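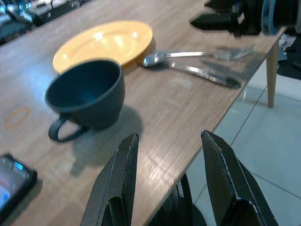 **By Siv Myklebust, founder, Lokora** | June 16, 2020 | For immediate release

I've been putting off writing this one because I wanted to be completely sure, and now I am, so here goes: Lokora is launching Skavow, our first loose-leaf breakfast tea, and you can order it from today!

If you've followed us for a while you'll know we've been a coffee company from the start. I'm a tea drinker, though (my mother is too, and she has been very patient), and back in January I finally got the go-ahead to start blending. We went through 55 versions. Some were lovely, a few tasted like a wet fence, and number 20 was so smoky that we had to open all the windows at Serrano, our little roastery on the harbour side of Drostance.

The one we settled on is a malty black tea with a bit of dried apple in it. It takes milk well, it doesn't go bitter if you forget it on the side while you look for your keys, and it's good cold with a slice of lemon. Four minutes in the pot is how I like it -- five if it's been a rough night.
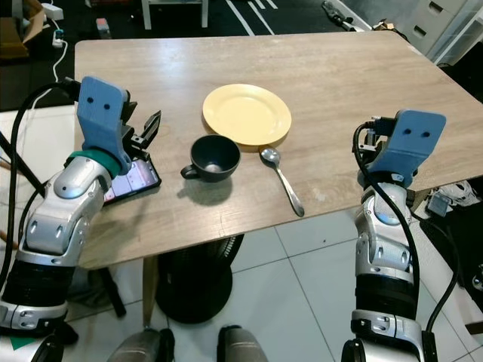

Skavow comes in a 132 gram refill pouch and costs £9, with postage included anywhere in the UK. There's no plastic in the pouch, so it can go in with your paper recycling once you've shaken the last leaves out. We looked at doing teabags as well and we may still get there, but I wasn't happy with any of the samples and I'd sooner wait.

The Serrano counter is open for collections only at the moment, Wednesday to Saturday, mornings. Order on the website, pick a slot, and we'll bring it to the door. I'm sorry we can't do tastings yet -- I miss the chatter more than I can say! As soon as we can have people in again there'll be a pot on, and probably cake.

Shops and cafés who'd like to stock Skavow can ask for a trade price list, and we're sending sample pouches to food writers this week while they last. Just drop us a line with a postal address.

**Press and trade enquiries:** Siv Myklebust, Lokora, Serrano Roastery, Drostance. High-resolution pack shots and a full ingredients list are available on request.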